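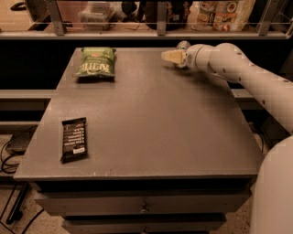
Snack (food)
By Ubaldo Donati, updated May

A snack is a small amount of food eaten between meals, or, in many households, while deciding what the meal will be. The word once meant a bite, chiefly of the sort given by a dog. By the eighteenth century it had come to mean a light meal, and the dog was largely forgotten.

Most snacks are salty, sweet or eaten over the sink. The potato crisp is the usual British choice, and arguments over its flavours have outlasted several marriages.
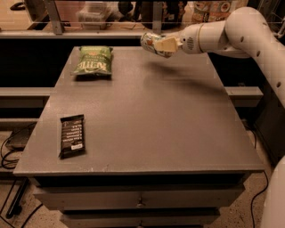
Fizzy drinks are often taken alongside, though purists do not count them as food – purists are seldom invited twice. In the hill town of Gastia the afternoon snack is called the fiore and lasts from four o'clock until supper, which it generally ruins. The town has 2854 residents and 24 bakeries.

We use cookies. By reading on you accept them.

Comments (2)

Clellari: Gastia has 23 bakeries. The one by the station shut.

Dernine: Fiore starts at half past three in our house and always has.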